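Progress report no. 2, Getulgate disassembly project
To: Remedios Estrella
From: Kristine Dalisay
Wednesday, December 19, 2018

Hi Remedios,

You asked for something short before the break, and for me to say how the open day went, so I'll start there and get to the money at the end.

We had 54 people through the door, which filled the lab nicely (and emptied the urn before lunch). Most were from the recycling trade, plus a good handful of students and two people from Hubmann who stood beside the cell the entire afternoon and asked better questions than I did at my own interview. Apolline ran the demonstrations and Reynaldo did the talking, the reverse of what we'd planned, but he'd had a lot of coffee and she wanted to keep an eye on the arm.

As you know, the job is taking old office desktops apart so the useful bits come out in one piece. We kept it to drives for the day. They sit in coloured plastic caddies that are meant for human thumbs, and getting a two-fingered gripper to hold one squarely has been most of our spring. Visitors loved that part! I'd worried it would be too slow to watch, but they crowded right up to the tape. 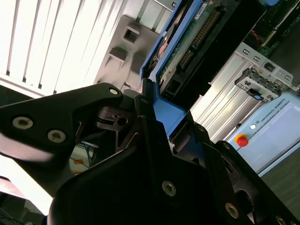

Apolline has rewritten the approach so the arm comes in on more of a slant and settles against the plastic before it closes. She did 8 demonstrations over the day and two of them had to be stopped and started over, once for a caddy that wouldn't line up and once when Reynaldo leaned on the bench mid-sentence. I'd call that a decent day. It's certainly a long way from March, when we couldn't have shown this to anyone outside the building.

The other thing people wanted was to look inside the machines. A fellow from Grallow told us his crew still does every one by hand with a screwdriver and a bucket, and he was keen to know what we'd do about cables. Fair question. Cables are the next big headache, as they flop wherever they like and no two towers are the same once they've been in someone's office for ten years. Imelda has started sorting our donated machines by layout so we can at least practise on similar ones. She's up to 193 on her spreadsheet and has asked me, politely, for more shelving. 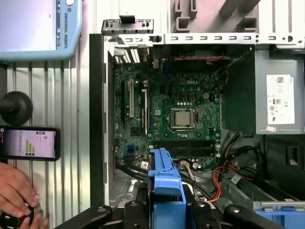 Open Dell tower at the cell, with the gripper at the blue drive bracket.

Where that leaves us against the plan: drive removal is on track. Memory is a bit behind, as the clips are stiffer than we thought and I don't want to rush it. The cable work hasn't properly begun, though Reynaldo has some sketches I like the look of.

On spending, we're slightly under. The Lineck fingertips came in cheaper than quoted and I'd like to put the difference toward a second set, if you're happy with that. Catering went a little over (the sausage rolls were my call, sorry). Imelda will send you the full figures in the new year along with the visitor comment cards, once we've made out the handwriting.

Could you let me know about the fingertips before you head off? Have a lovely Christmas, and come and see the thing running when you're back.

Cheers,
Kristine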